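Vedine Starter Cell for tube and small-part handling

The Vedine is the package we point people to when they are buying their first arm for a prep bench. It ships as one crate: arm, two-finger gripper, wrist camera, controller and a fixed camera stand. You supply the table and the bins, and we love how little else it asks for!

What to budget for
Arm, gripper and both cameras: included
Spare finger set (Gaveo, soft or hard): order 2
Table mount plate (Heitmann): one per cell
Skilla setup license: 3 seats included
Lead time: 44 days

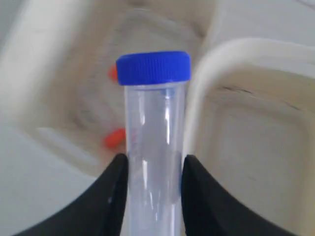
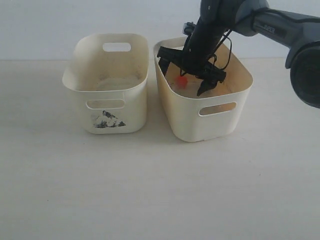
Spend your planning time on fingers and containers before you spend it on software. Fingers wear, and a spare pair on the shelf is the cheapest insurance in the whole order. Containers matter just as much – a rectangular bin with rounded corners and a flared rim, like the cream ones on the table, means the gripper has to reach down inside past the walls, so measure the depth of yours and send it to us with the order. If you handle capped tubes as well as small loose parts, ask for the long fingers. They cost the same and they are a joy to work with.

Leave room on the floor plan too. The crate weighs 69 kg, and you will want clear access on one side of the table for unpacking and service. Orders placed before the end of March get the mount plate drilled to your table pattern.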